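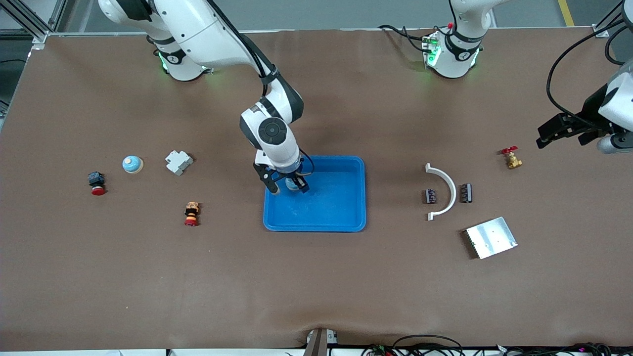

Figure 4. Sorting position with the blue tray at the center of the mat and parts placed to the left.

4.2 Preparing the Sorting Tray

This section applies to all benches supplied under the Evon small parts program, including those installed at the Zurkuscombe and Carhuamaca training rooms. Read it in full before the first tray is filled. Benches delivered before September use the older mat; the steps are the same.

Before you begin

Confirm that the mat lies flat and reaches the front corners of the table. The emergency stop button must remain on the table top within reach of the operator and must not be covered by parts, paper or packaging.

CAUTION: Do not place any item on top of the emergency stop button or use it as a weight for the mat.

Placing the tray

1. Wipe the mat with a dry cloth. Remove loose chips and dust.
2. Set the tray near the middle of the mat with the open side up.
3. Place the parts to be sorted on the left half of the table. Leave a hand's width between them so that each can be picked up without moving the next.
4. Lay rail-mount brackets on their side. Brackets stood on end fall easily and can damage the mat.
5. Transfer small parts to the tray one at a time. Lower each part to the tray floor before releasing it.
6. Record the contents on Form 426 when the tray is complete.

NOTE: The total load of one tray must not exceed 1000 grams. Heavier lots are to be divided between 2 trays and recorded separately.

4.3 Inspecting and Cleaning the Tray

The tray has rounded corners and a raised rim. Fine dust collects where the inner wall meets the floor – this area is often missed during routine wiping.

1. Empty the tray completely and hold it under a bench lamp.
2. Run a gloved finger along the full length of the rim. Replace the tray if a crack or sharp edge is felt.
3. Wash with warm water and mild soap. Do not use solvent or abrasive pads.
4. Dry with a lint-free cloth, corners first.
5. Tilt the tray under the lamp and compare the floor with Figure 5. 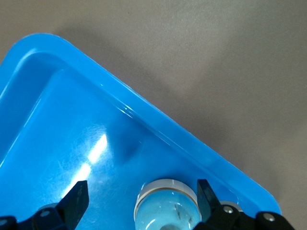 Figure 5. Tray corner and floor under reflected light. Fine scratches and scuffs are visible around the bright patch.

Light surface scuffing is acceptable and does not affect use. Scratches that catch a fingernail are not acceptable, as they hold dust and may mark finished parts. Dark marks on the floor of the tray should be wiped once more; if a mark remains, note its position on the form and return the tray to service.

Trays withdrawn from use are to be labeled and sent to the Troredel stores counter. Replacement trays are ordered under item 99 of the spare parts list in Section 7.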